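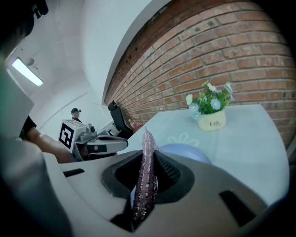
4 min read

Bands should stop re-recording their old albums.

I say this as someone who bought the new version of Boklow, the Vulix debut, the week it came out in January. The original was made in a rented practice room with two microphones and a drummer who had joined that month. The guitars are thin and the vocals sit too high in the mix. I have played it more than any other metal record I own.

The new version fixes all of that. The kick drum is even from start to finish. You can hear the bass, which on the first pressing was mostly a rumor. Nantana Sriwong sings better than she did then, with more control in the low growls, and she no longer runs out of air at the end of "Inthanon." I used to wait for that moment. Now the line finishes cleanly and the song moves on to the solo, and I have no reason to rewind it.

The usual defense is that the band wants people to hear the songs as they were meant to sound. I understand that. Vulix pressed 300 copies of the original, and most listeners know it from a bad rip that has been passed around for years. But a decent remaster would have solved the problem for a lot less money. Bruva did exactly that with their first two EPs. They went back to the tapes, cleaned up the hiss, left the mistakes alone and sold over 3,000 copies.

My friend Vy Đinh disagrees with me. She got into Vulix through the third album and finds the old Boklow hard to sit through. To her the new one is simply the album, and the other is a demo. We argued it out on the drive home from a show on Thursday and neither of us moved. She did point out that the band plays the songs the new way live and I have never complained about that, which is fair. A concert doesn't replace anything, though. The re-recording has taken the original's place on the streaming services, with the same title and the same cover art.

That is my main objection. If a band wants to record its songs again, it should keep the first version up and put the two next to each other. Vulix could do it this week. Until they do, I'm holding on to my copy, scratch on side two included.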